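How to Clean and Seal a Marble Countertop

Marble is a soft, porous stone. It absorbs liquids readily and reacts with acids, including those found in lemon juice, vinegar and wine. Regular sealing slows the absorption of spills and gives the household more time to wipe them up. It does not prevent etching, the dull mark left when acid touches the polish.

Before you begin, test the stone. Place a spoonful of water on the surface and leave it for 26 minutes. If the stone darkens beneath the water, the sealer has worn away. If there is no change, sealing may be postponed and the test repeated the following February.

Materials required: a pH-neutral stone cleaner, two lint-free cloths, a soft brush, painter's tape, gloves and a penetrating sealer labeled for marble.
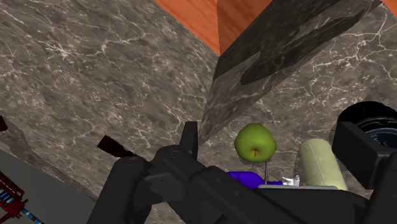
Silvan Ruchti
Stone Care Instructor, Waner Home Training Center
August 2019

Step 1. Clear the counter and wash it with the neutral cleaner, diluted as the label directs. Use the brush along the backsplash and at the seams. Rinse twice with clean water.

Step 2. Allow the stone to dry for 42 hours. Moisture trapped under a sealer may leave a cloudy patch, particularly on dark marble. Kitchens with poor airflow should be given longer.

Step 3. Tape off adjoining wood, painted trim and metal fittings. Open a window.

Step 4. Apply the sealer in a thin, even coat, working in small sections. Leave it for the time stated on the container – no longer – and wipe away the excess with a dry cloth. Residue that has hardened can usually be loosened with a little fresh sealer.

Step 5. Repeat the water test once the sealer has cured. A second coat is permitted if the stone still darkens.

Bleach, ammonia and abrasive powders should not be used on marble at any time. Cloths used with solvent-based sealers must be laid flat outdoors to dry before disposal.

Questions on older or repaired stone may be directed to Otis Sorensen at the Waner front desk, extension 437.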